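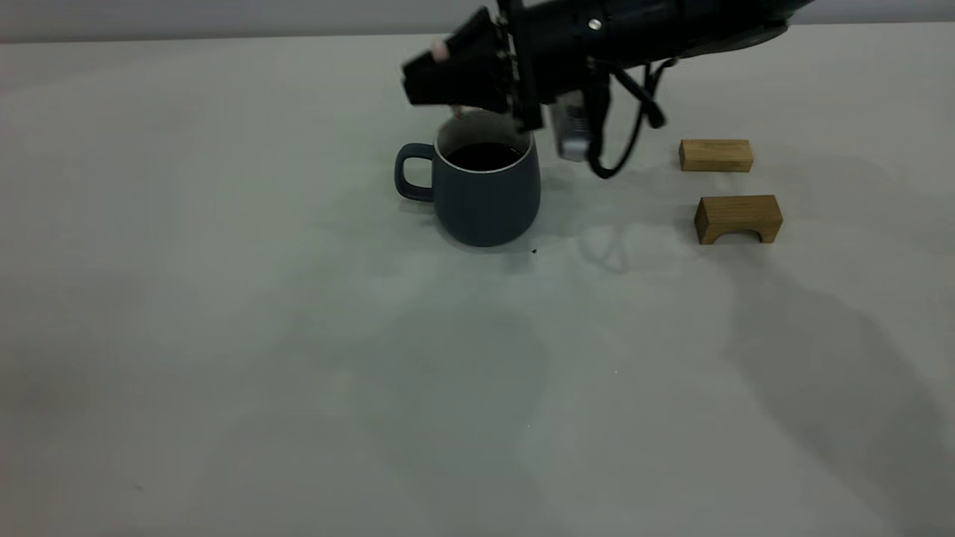 Firmware update 2.53 not offered to Zamton handset
Posted in Phones and Tablets, 20 February 2023

I am seeking advice regarding a Zamton handset purchased outright from the Eltia store in Willville last August. The manufacturer has published system update 2.53 for this model, yet the handset reports that its software is current. It has 30 GB of free storage and is kept on the desk beside a blue mug, well within reach of the home wireless signal. The carrier is Teuber. I have restarted the handset, removed the SIM card and checked again on a second network, without any change. Is there an approved method of obtaining the update, or must I wait for the carrier to authorise it?

willville_user

Updates for this model are released by region and by carrier. A handset bought outright may still carry the software of whichever carrier's SIM was first inserted. Please open Settings, then About, and read the three-letter code at the end of the build number. If the code is TBR, the handset is on the Teuber build and will be offered 2.53 only once Teuber has completed its testing. If the code is ZAM, the update should be available through the desktop program, which often detects a release before the handset does. Please back up your data first — the program may offer a repair in place of an update, and a repair erases the contents of the phone.

Handset Support Member

Mine came through overnight, same carrier. Suggest waiting.

kettlecreek

Further to the above, I would advise against installing a build intended for another region. I did so on an earlier model and lost voicemail notifications until the original software was restored. The battery should also be charged beyond 30 per cent, as the installer will not begin below that level.

prairie_dialler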